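Skerkanlow build diary: the week the arm kept stopping

Posted May 2, 2018

I promised more pictures and fewer words on this page, so naturally I've got one picture and a lot of words. Sorry! It was that sort of week. For anyone just joining, we're teaching the arm to pick up blocks at our Skerkanlow workshop, and the plan was to leave it running through 500 picks while we got on with other jobs. It managed 60 before it threw a protective stop and sat there sulking.

First thought was the program. I'd changed the approach height the night before, so I put it back, restarted, and off it went quite happily (lovely, I thought, kettle on). Same stop again before the tea had brewed. Then I blamed the gripper, then the block detection, and then, I'm ashamed to say, Rodel Tagle, who hadn't touched it.

What it came down to was the cabling. With the last joint turned right round to reach blocks lying at an awkward angle, the loop pulled tight and the arm felt the tug as a collision. Fair enough, that's what the stop is for. The bit that bothers me is that I'd raised the force limit after the second stop to "get past it", and that could have cost us a connector, or somebody's fingers. I've put it back where it was and written the number on the wall.
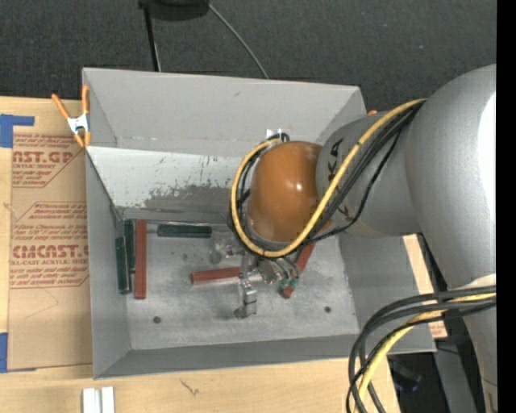 Reaching down among the red and green blocks, with the yellow cable looping round under the orange-brown joint cover. Three of each colour in the bin.

Ikhsan Kwok wrote in to say that they had the same thing on the Lenport cell, and that slack on its own didn't cure it. More slack just gave the cable something new to catch on. They ended up limiting the wrist turn in software and letting the arm go the long way round, and he reckons we should do that before we order any new clips.

I'd already ordered the clips, of course. But he's right about the wrist, so I've set a limit and the picks are slower now, by 2 seconds on the worst ones, which I can live with. We did 200 yesterday afternoon without a stop, me hovering near the red button the whole time like a nervous parent.

Still on the list: re-dress the cables with the new clips, check the outer jacket all the way along for rubbing, and put a password on the force settings so I can't fiddle with them when I'm cross. The Macapagal demo is in June and I'd like the full 500 done well before that.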